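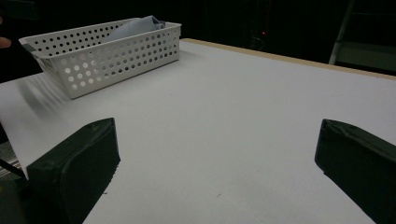 Basket with the blue-grey cloth in it, beyond the open fingers of the hand-held gripper.

From: Hashini Kumarasinghe
To: Etcombe Robotics Club list
Subject: Re: [etcombe-robotics] Cloth task, what counts as a good run?

Hello all,

Replies to Tavar's questions are in between his lines. I have cut the part about lift keys, as Bandara has already dealt with that.

> I did my first session with the hand-held gripper on Monday and came
> away with 66 recordings. Before I do any more, does it matter where
> the basket goes? I left it in the same spot all evening.

It does matter. If the basket never moves, the model learns the spot on the table and takes no notice of the basket. Please move it every few runs. Near the far edge of the table is fine, and so is turning it at an angle, as long as you can still reach in with both fingers open. Keep the 66, they are perfectly usable, but label them "fixed" in the sheet so that we can hold them back from the first training set.

> Should the cloth be folded neatly at the start? Mine was a bit of a
> heap by the end.

Fold it once or twice and then drop it in. Some bunching is good. What we don't want is the cloth pressed flat on the bottom, because then you end up digging for it and the fingers catch on the rim. If that happens, stop the recording and start again. Don't reach in with your other hand to help.

> Also, how fast should I go? Zatow team's clips look very slow to me.

Slower than feels natural. Open the fingers fully before you go near the basket, wait a moment, then move in. Close on the cloth, lift straight up until it is clear of the rim, and put it down on the table in front. The slow clips are easier to trim than the quick ones, where the gripper is already half closed when the recording begins.

> Last thing, do we bother with the lights?

Most of our clips so far were made with the lights up full, so I would like a share of dim ones too. The perforated sides throw a streaky shadow on the white table and I want the model to have met that before the demonstration day. Write "dim" or "bright" in the lighting column. If you forget, leave it blank and I will go through them.

Where we are at the moment: 851 recordings on the shared drive, of which 80 have no start marker and can't be used until somebody adds one. I'll do half of those this week if someone will take the rest. It is dull work but it needs no equipment and you can do it at home.

We have 2 hand-held grippers and both need to be back on the charging shelf at the end of a session. Please also wipe the table down before you begin. Small marks don't matter much but crumbs get into the finger pads.

Bandara, could you send round the new version of the sheet? The link in the September message opens the old one, without the lighting column.

Hashini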